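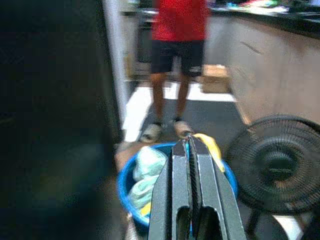

Hukbridge review: board meeting software for a small nonprofit

Posted 17/08/2020

Search this site Enter keywords Go

Hukbridge is a web-based program for running board meetings. It stores the agenda and the packet, takes votes, keeps the minutes and sends reminders. It is made by Linulent, a small company that also sells a donor database. I have been board secretary at Lunia, a nonprofit that supports people coming home after a long hospital stay, for four years, and we moved to Hukbridge in February. We pay full price for it.

Our board has 17 seats. Before Hukbridge, I put the packet together as one PDF and emailed it out. The last one I made that way ran to 64 pages and went out three times, each with a correction. At the meeting, at least two members were reading from an older copy. We wanted a single place where the current version lives, and we wanted it cheap.

Setup

Creating the account took one evening. You enter each member's name, email address and term dates, and the program sends an invitation. The invitation link expires after two days. Several of our members don't check email that often, so I sent a second round and, for four people, a third. There is no setting to change the expiration.

Term dates are worth filling in properly. Hukbridge will show a list of whose term ends this year and whether the person can serve again under your bylaws. You type in the term limit once. It does not handle partial terms well. We had a member who was appointed to finish someone else's term, and the program counted that as a full one until I entered the dates by hand.
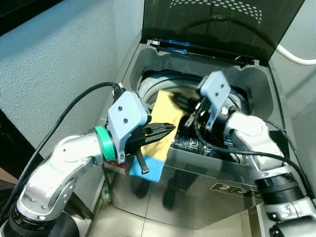

Top-loading washer, lid raised.

Building a packet

You start with an agenda, add items, and attach files to each item. Items can be dragged up and down, and the page numbers update on their own. This part works very well. A packet that used to take me most of a Saturday morning – I mean the assembly, not the writing – now takes less than an hour. If a report changes, I replace that one file and members see a small "updated" flag beside it.

The upload limit is 200 MB per meeting. We have never come near it with ordinary reports. Scanned audit papers could get you there if someone scans them in color.

Word files, spreadsheets and PDFs all go in. Spreadsheets are turned into PDF pages, and wide ones get split across several pages in an order that makes no sense. I now print them to PDF myself first.

Reading and notes

Members can read in a browser or in the tablet app. Notes are private by default and stay attached to the page even when the packet is reordered. If the file itself is replaced, the notes on the old file move to a separate list at the back. Two members complained about that, and I see their point, but I can't think of a better way to do it.

The text size control in the browser version only affects the menus. To enlarge a document you have to zoom the whole page, and then the side menu covers part of it. For an organization like ours, where several board members have limited vision or limited use of their hands, this matters. The tablet app is better. Everything in the app can be reached by keyboard. In the browser, the voting buttons can't, and I have reported this to Linulent twice. The second reply said it was on the list for the next release.

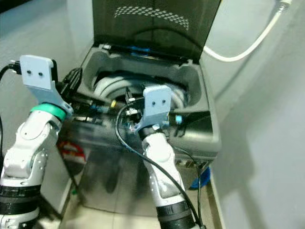
Reading time: 5 min

Voting

Votes can be held during a meeting or by email between meetings. Check your own state's rules and your bylaws before you use the second kind. Hukbridge gives no warning about it and will happily record a vote that doesn't count.

During a meeting, I open the vote, members tap yes, no or abstain, and the result goes straight into the draft minutes with the names of the mover and the seconder. A member who has declared a conflict on an item is left out of the vote and the minutes say so. We used to write this down on paper and I missed it at least once, so I am glad to have it.

Minutes

The minutes screen has the agenda on the left and a plain text box on the right. It saves every few seconds. Formatting is limited to bold, bullets and indents. When you finish, it produces a clean document with attendance, arrival and departure times, motions and results. I add the discussion notes and send it to the chair for a first read.

Exporting is where I ran into trouble. The PDF is fine. The Word export loses the indents, and the motions come out in a different font. If your organization keeps its official minute book in Word, plan on ten minutes of cleanup each time.

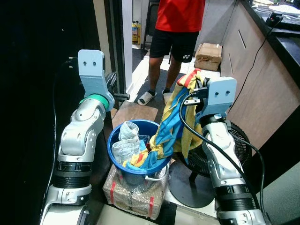

Price and support

We pay $696 a year, billed once. There is no monthly plan. That covers up to 20 members and any number of meetings. We also tried Smadi, which costs less and has a nicer calendar, but its votes are only a show-of-hands poll with no record of who voted which way. That ruled it out for us.

Support is by email only. Replies have come the same day or the next morning, and they were written by someone who had read my question. The help pages are thin, and some of the screenshots are from an older version.

Who should buy it

If your board has five or six people and meets four times a year, a shared folder will do. For a board our size with monthly meetings, Hukbridge earns its cost in time saved on the packet alone. I would hold off if any of your members rely on keyboard control in a browser, at least until the voting buttons are fixed.

We renewed for a second year. I'll add a note here when the next release comes out.

Share 12 Comments 3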